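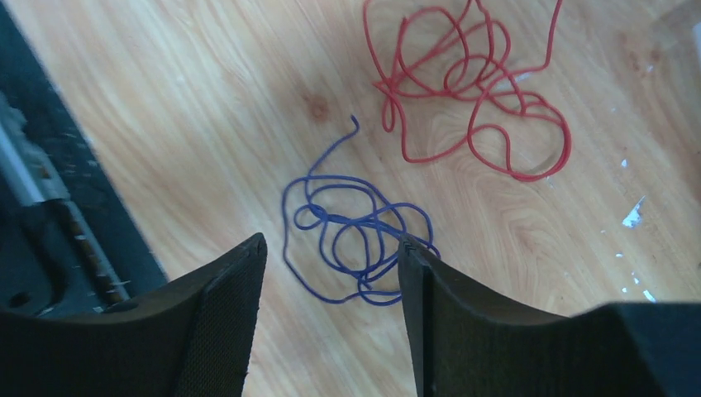

Cable rojo y cable azul sobre la mesa de trabajo, con la pinza abierta.

Foros > Automatización > Compras y presupuestos

clongo_compras
Se somete a consulta la adquisición de 3 juegos de dedos de repuesto para la clasificación de hilo fino. Nedero presupuesta 700 euros por juego - portes aparte. 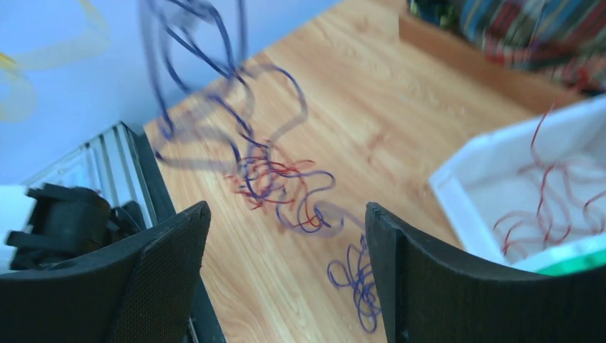 Solicitamos asimismo criterio sobre el plazo: el ejercicio se cierra en noviembre.

taller_rajput
No compartimos la propuesta. Conviene presupuestar antes las bandejas; Grisonetti las ofrece a 43 euros.

clongo_compras
Discrepo. Son partidas distintas y la de bandejas ya está dotada.

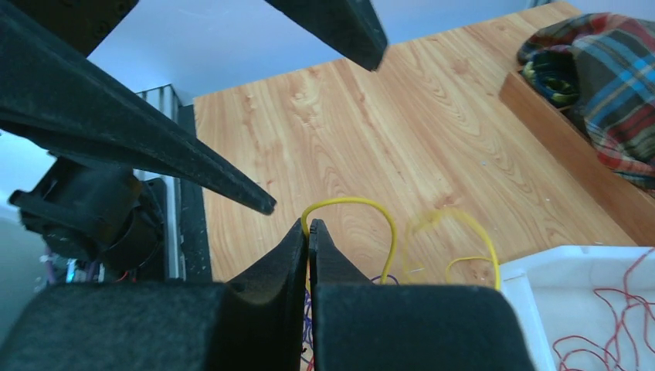
Hilo amarillo junto a los dedos; bandeja blanca con hilo rojo.

pledport_tec
Apoyamos la compra, limitada a un solo juego.

Corrado Longo
Jefatura de compras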